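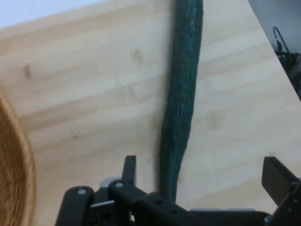

Fig. 1. Cucumber, long type, with fine lengthwise ridges.

Handout 4: Water in the Kitchen
Home Food Science, evening section
Instructor: Renata Yáñez
Revised August 20, 2021

Read this before the lab. The people who read it afterward tend to be the ones with soup where their salad was supposed to be.

1. Where the water lives

A raw cucumber is mostly water held in place by good architecture. So is lettuce, so is celery, so are you, more or less. Each plant cell is a small bag inside a stiff box. The bag is the membrane, the box is the cell wall, and when the bag is full it presses outward on the box. That pressure is called turgor. Turgor is what you hear when you bite into something crisp. When the bags lose water the boxes sag, and the vegetable goes into the back of the drawer to think about its life.

Wilting from water loss can often be reversed. Put limp celery in cold water and some of it comes back. Freezing is another matter. Ice crystals tear the membranes, and after thawing there is no bag left to refill. Please stop freezing lettuce. I get one every term.

2. Osmosis, in one paragraph

Water moves through a membrane toward the side with more dissolved stuff in it. Salt on the outside of a slice makes a very strong brine in the thin film of moisture on the surface, and water leaves the cells to join it. Sugar does the same job more slowly and with better manners (see strawberries, week 6). The salt isn't "sucking" anything, although I will say that it is at least twice during the lecture, and you may write it down if it helps.

3. Skin

The skin of a cucumber carries a waxy layer called the cuticle, and its business is keeping water in. A whole cucumber rolled in salt will sit there looking insulted for quite a while. A peeled and sliced one gives up almost at once. Surface area matters too: thin slices lose water faster than thick ones, and grated cucumber hardly waits for you to put the salt down.

Some stores sell long cucumbers in tight plastic wrap. The wrap is there to slow drying, mostly on types with thin skins. Opinions on the wrap are strong, and I have heard them all.

4. Lab procedure

Work in pairs. Brenda Yáñez runs the scale table. Yes, we are related; no, it will not help your grade.

Weigh your empty bowl and write the number down. On paper, please, not on your hand.
Slice one cucumber crosswise, all slices the same thickness, or as near as you can manage.
Weigh out 509 grams of slices. Toss with 20 grams of table salt.
Put the slices in a colander over the bowl and leave them alone. Poking is not a method.
At the end of the wait, weigh the bowl with its liquid and subtract the weight of the bowl.
Rinse one slice, pat it dry, bend it. Bend a raw slice. Write a sentence about the difference, using the word "turgor" correctly.

Last April the pair at the Flarkton sink collected 182 grams of liquid. The pair beside them reported 1282, from the same weight of cucumber, which would have been a major discovery. They had forgotten to subtract the bowl. It was a heavy bowl.

5. Salt grades

Weigh salt, do not spoon it. A spoonful of coarse salt holds more air than a spoonful of fine, and recipes that say "a tablespoon" without saying of what have ruined more pickles than bad weather. We use the fine kind from Ellow in class for the noble reason that the supply closet is full of it.

6. Pickles, briefly

Fermented pickles sit in salt brine while bacteria turn sugars into acid. Vinegar pickles skip the bacteria and pour the acid on directly. Both draw water out and let salt in. Soft pickles usually come from enzymes that break down the material between cells, and there are a lot of those at the blossom end – trim a thin slice off it and your odds improve. If you can't tell which end is the blossom end, look for the one that was never attached to a stem.

Before next time

Read Insaurralde, the chapter on brines. Skip the poem at the front.
Bring a towel and a clean jar with a lid that fits that jar.
Lab sheets go in the tray by the door, dry if possible.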